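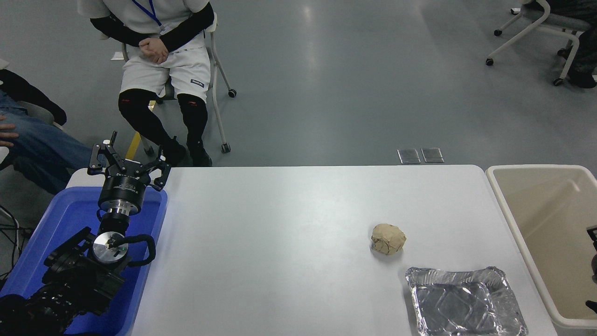 Ilze Kļaviņa writes that the last notice left her unsure whether foil goes in with the metal or with the food waste, and whether a paper ball counts as clean paper once it has been screwed up. She also asks if people who sort badly at home may apply. They may. The questions about foil and paper are covered in the first sorting sheet, and the rest of this notice sets out the work in more detail than the last one did.

Call for participants: table sorting of household packaging

Nesteck is looking for adults to take part in a sorting study at its Dulthorpe site in November. The study looks at how light household waste is handled when it reaches a table: what is picked up first, what is flattened, what is put down again, and which bin it ends up in. The results will be used to revise the printed sorting guides issued under the Fladora project.

What the work involves

Each participant attends two sessions. A session lasts 41 minutes, not counting the briefing. Items are set out on a table and the participant sorts them according to a one-page sheet. The sheet changes between sessions, so please do not try to learn the first one by heart.

The items are light and of the kind found in most kitchens: crumpled brown paper, foil trays, card sleeves, yoghurt pots, bottle tops and film lids. All of them are washed or unused. There is no glass, no food and nothing sharp other than the rims of foil trays, which can scratch if pressed hard. Thin gloves are available in five sizes and may be worn or left off.

Part of each session is spent seated, away from the table, while items are being set out. Participants are asked to stay in the chair until the session lead calls them and not to comment on the items during this time. Reading and phone use are not allowed between rounds, as both have affected timings in earlier runs.

Sorting rules in brief

Paper: crumpled paper is accepted as paper if it is dry and has no plastic coating. It need not be smoothed out.

Foil: trays are treated as metal. On the first sheet they are left in shape; on the second they are folded flat before sorting.

Mixed items: where two materials can be pulled apart by hand, pull them apart. Where they cannot, use the bin marked on the sheet.

Doubtful items go back on the table. A wrong guess is recorded in the same way as a right one, and neither has any effect on payment.

Who can apply

Applicants must be 18 or over, able to stand for the length of a session with short breaks, and able to read a printed sheet in English. Glasses are fine. Left-handed applicants are welcome, as the earlier groups were mostly right-handed. People employed in waste collection or sorting are asked not to apply for this round - a separate call will follow for them.

Clothing

Wear closed shoes. Short or close-fitting sleeves are preferred; loose cuffs catch on the tray rims. Bags and coats are left in the lockers by the entrance.

Payment and travel

Payment is made per completed session, by bank transfer. The rate is given in the information sheet sent to each applicant. Local bus fares are repaid against a ticket. Parking at Dulthorpe is limited and cannot be booked.

How to apply

Ask for the form at the Nesteck front desk or by post, marked for Luana Godoy. State which times of day you can attend, any skin reaction to metal or gloves, and which hand you write with. Questions about the sorting sheets go to Valdir Coutinho, who will reply in writing. Forms are dealt with in the order they arrive, and applicants not placed in this round will be kept on the list for the next one unless they ask to be removed.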